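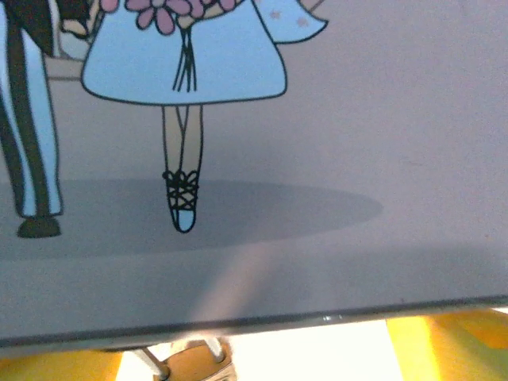
Nilico prepares and checks artwork for printers of children's goods. We take drawings from publishers, toy firms and stationery makers and turn them into files that a press can run without further correction. Much of the work concerns line and flat colour. A light blue dress outlined in thin black, set on a pale lavender-grey background, needs the blue to run slightly under the line on every side, or a small shift on the press will show as a pale gap along the hem. Thin dark ribbon strands over a light skirt are set to overprint for the same reason. Petals with dark outlines are handled in the same way as the dress.

The company was formed by the merger of two pre-press studios, Briltance and Temeck. Briltance worked mainly on picture books. Temeck supplied board games and jigsaws, where the artwork is glued to board and then cut, and the trim allowance is wider. Both sets of working rules are still in use and are chosen by product type at the start of each job.

We employ 26 people at one site. The building holds the file room, the proofing room and a store of 511 signed reference proofs, kept flat and away from daylight. A proof is withdrawn when its colour readings drift outside the limit agreed with the customer. Readings are taken under a fixed light source, which is replaced each July.

Nigatu is our own job tracking system. It records the file version, the paper or board, the ink set and every change made after the first proof. Customers can see the record for their own jobs but cannot edit it. The system now holds nearly 2,000 closed jobs.

A standard job goes through 3 stages: file check, first proof and signed proof. Changes asked for after the signed proof are treated as a new job and priced as such. We do not print, and we do not take a commission from printers. Customers may send finished files to any press they choose.

Original drawings on paper are accepted for scanning up to A2. They are returned flat, in the packaging they came in where this is sound.

Page last revised 2022-01-27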